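Home | Stations | Grippers | Recording kits | Support | Basket

Skilero Two-Arm Recording Station
Jan 20, 2026 -- by the Brastholm equipment desk

We sell this station and we use one ourselves, so take the praise in the maker's leaflet with a pinch of salt. It says a new task can be taught in an afternoon. We have yet to see that happen. Our own first set took 14 days, and a fair share of it was thrown away.

What you get: two arms, two grippers, a fixed camera mount and the Sarkument recording software, with one year of updates. Tables are sold separately. Storage is up to you, and you will need more than you think.

The software saves arm positions and camera pictures together, which it does well. It also offers to score each run as good or bad. We would leave that switched off. In May it passed 75 runs that we later marked as failures by hand, and a learning system fed on those will copy them quite happily.

Setting up takes two people. The Rinaldi floor plate fits, though the bolts in the box are too short for it.

Is 500 runs enough for one task? The leaflet says so. We'd call it a start, and only if the object is moved between runs and the light is changed now and then.

Small parts with holes in them are where most buyers' plans come unstuck, and they are worth trying before you sign for anything. A gripper that comes down on a low white rack, as the right one does on the brown table, hides part of the rows of holes from a camera fixed off to the side. Ask for a second view -- it costs extra, and the brochure price leaves it out.

Contact Brastholm | Delivery and returns | © Brastholm 2026 | Back to top 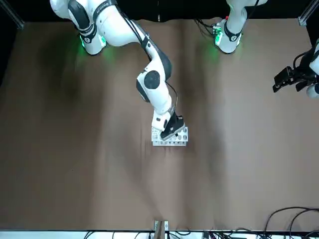
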